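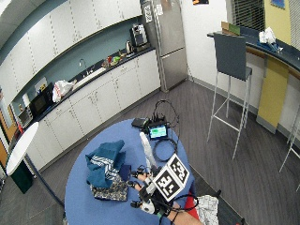 The blue table, Stundelbridge office, mid-afternoon.

The advert had said "light manual work, kitchen access". I had pictured a kitchen with work somewhere near it. At Hernar the work was in the kitchen, on the round blue table, and anyone who wanted a cup of tea had to walk behind me to get it.

I folded clothes. I had folded clothes for nothing for most of my adult life, badly, and now I was folding them for money with a glove on. The glove had a white cube on it covered in black and white squares, and a lot of cable, and it made me feel like a falconer whose bird had been replaced during a budget review. It knew where my fingers were. Somewhere upstairs a machine was learning to have fingers too, and it was going to learn them from me, which I thought was hard luck on the machine.

The target was 900 good folds by the end of June. A good fold began with the garment in a heap and ended with the garment in a rectangle, and the small screen had to stay green all the way through. If it went red you shook everything out and made a new heap. There were rules about heaps. A heap could not be arranged. I was told this on my first morning, and spent the rest of it dropping a striped top from various heights, trying not to have an opinion about where it landed.

By fold 42 I had a style. I did the left sleeve first, then a little pat, then the right sleeve, then another pat. The pats were not in the instructions. I think I got them from my mother, who patted everything she folded, and also dogs, and the bonnet of the car when it started.

On my third week I was allowed upstairs to see the arm.

It had come from a firm called Iwasaki and it stood bolted to a bench with a tea towel in front of it. They started it up. It thought for a while, lifted one corner, lost it, found it again and brought it across. Then it stopped, lowered its gripper and patted the towel.

"We can't get rid of that," said the engineer. "We don't know what it's for."

I said it was probably smoothing.

"It doesn't smooth anything. We measured. It adds four seconds."

I looked at the arm and the arm did the other half, and patted that.

They brought in a man from Altance, who were paying for all this and had a warehouse full of shirts waiting. He watched it do ten towels. He asked whether it could be made to go faster, and the engineer said yes, once they had cleaned the examples, and gave me a look. I was asked to do the rest without any extra movements. I said I would try.

It is very hard to fold something and not pat it. I did 47 that afternoon with my jaw clenched, and every one of them looked to me like something left behind in a hotel. People came past for their tea and said I seemed quiet. The screen stayed green throughout. The screen had no feelings about it either way.

The new folds went upstairs overnight. I heard next day that the arm had given up the pat completely and was saving its four seconds, and that Altance were pleased. I was pleased for them. I had a biscuit.

Then the engineer came down to rinse a mug and stood at the sink longer than the mug needed.

"It's started hesitating," she said. "At the end. It gets the thing folded and then it just sort of hangs there over it."

"How long for?"

"Four seconds."

I dropped the striped top on the table and waited for green.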